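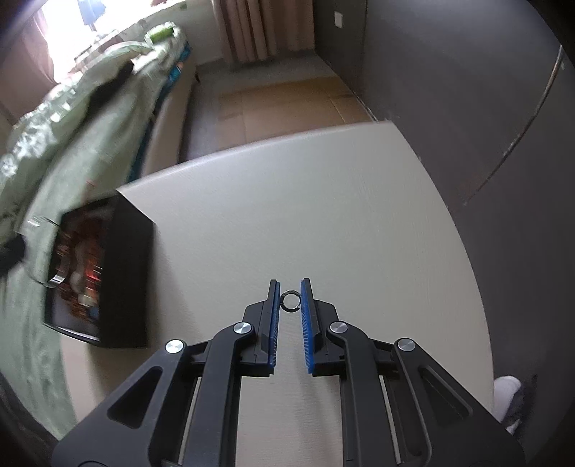 Questions fréquentes : cours collectifs Fodance

Accueil > Remise en forme > Cours > FAQ

Faut-il déjà savoir danser ?
Non. Le niveau 1 reprend les pas de base à chaque séance. Le niveau 2 demande un trimestre de pratique.

Combien de calories dépense-t-on ?
Comptez 300 par séance, selon votre poids et votre rythme.

Puis-je venir cinq fois par semaine ?
Oui, avec la formule illimitée. Gardez deux jours de repos.

Que faut-il apporter ?
Des chaussures propres, une serviette et de l'eau. Les tapis sont fournis à la salle Hallero, pas à la salle Moma.

Les cours continuent-ils en été ?
Jusqu'à fin juin. Reprise en septembre.

Comment annuler une séance ?
Depuis votre compte, 5 heures avant le début.

Classé dans : Forme et bien-être
2 commentaires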